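Section 4: Folding the Side Flaps

The Nilaswood storage box ships flat. The main panel has a narrow flap along each side edge, and each flap has to be folded and set before the box is glued in Section 5. Read this section through once before making the first fold.

You will need:
The cardboard sheet, any color
The bone folder from the accessory bag
A steel ruler
A clean, dry table larger than the sheet

4.1 Prepare the sheet

1. Lay the sheet on the table with the matte face up. Smooth it outward from the middle with the flat of your hand.
2. Turn the sheet so that one flap is on your right.
3. Find the score line for that flap. On pale colors it can be hard to see. Tilt the sheet toward a lamp or window until the line shows as a faint shadow.

Note: Sheets that have been stored in a cold room should lie flat indoors overnight. Cold board is more likely to crack at the fold.

4.2 Fold the flap

4. Set the ruler on the main panel, lined up with the score. Hold it down firmly with your left hand.
5. Starting at the end closest to you, lift the flap against the ruler a little at a time. Work toward the far corner.
6. Remove the ruler and run the bone folder along the fold with light pressure. Two passes are enough.
7. Let go of the flap. It will spring back part of the way — do not force it flat.

CAUTION: Do not pull the flap up by its corner. The corner is the weakest part of the sheet and will curl or fray.

4.3 Check the panel

Look over the corner and the face of the panel next to the fold before going on to the other flap. Damage is easiest to repair while the sheet is still flat. 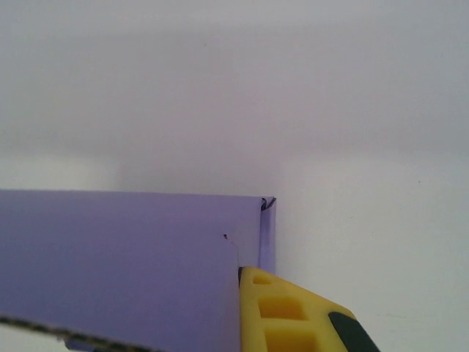 Figure 4-3. Lavender sheet, right edge. Note the curled tip at the corner and the fine crease on the face.

8. If the tip of a corner is curled, roll it gently the other way between finger and thumb, then leave it under a heavy book for 23 minutes.
9. If there is a thin, wavy crease on the face, run a fingernail lightly across it. A surface crease can be left alone. If your nail catches, treat it as a tear and back it with paper tape on the inside.
10. Small specks on the face do not affect strength. Try a soft white eraser. Do not use water or spray cleaner.
11. Turn the sheet around and repeat steps 3 through 10 for the second flap.

Note: The flap may look a shade lighter than the panel once it is folded. It catches the light at a different angle, and the color is the same.

CAUTION: Do not glue a panel that is torn through at the fold. Order a replacement sheet, part 442, from Bralel. Give the color name printed on the carton label.

When both flaps are set, go to Section 5, Gluing the Corners.

Revised 6/30/26, L. Fortin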